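Living room lessons: Notora teaches gripper to tidy up by remote control

2018-06-28

A small firm in Trilholm has begun teaching a robot gripper to clear tables in ordinary homes, with a person steering every movement from a set of hand controls.

Notora said its operators had recorded 812 runs in furnished living rooms since the work began. Each run is a single go at one job, such as picking up a drink bottle and putting it in a bin. 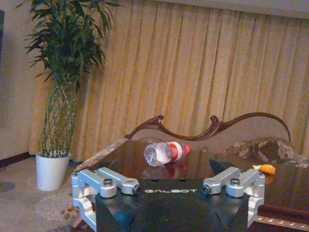
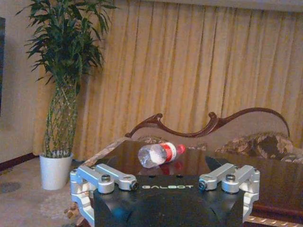 A plastic bottle on its side on a polished coffee table, with the gripper close by.

Why bottles

Clear plastic is hard for a camera to pick out, and a glossy table top adds a reflection underneath. Bernice Arthur, who runs the recording work at Notora, said the firm had asked for shiny furniture when it was looking for rooms to use.

"In our workshop we had a matt grey bench and it went well there," she said. "Then we tried a dining table in somebody's house and the gripper closed beside the bottle. We needed people to show it the right approach on that sort of surface."

The operator watches the view from a camera at the wrist and moves the gripper with a pair of handles. Movements and pictures are saved together. A run is thrown out if the operator knocks something over or stops for too long. Of the runs made so far, nearly 600 have been kept.

New operators spend their first sessions on soft objects before they move on to bottles and cups. Renzo Sorrentino, one of the operators, said most people squeezed too early.

"You want to be lined up across the bottle before you close," he said. "If you come in along it, it rolls."

Next steps

The recordings will be used to train software written by Kwofie, which is working with Notora on the project. The first test without an operator is planned for a room that has not been used for any of the recordings.

Notora wants 500 more runs before then, with 32 different objects. Ms Arthur said glasses would be left until last.

The firm is looking for more homes in and around Trilholm. Rooms are used for one day and furniture is left where it stands.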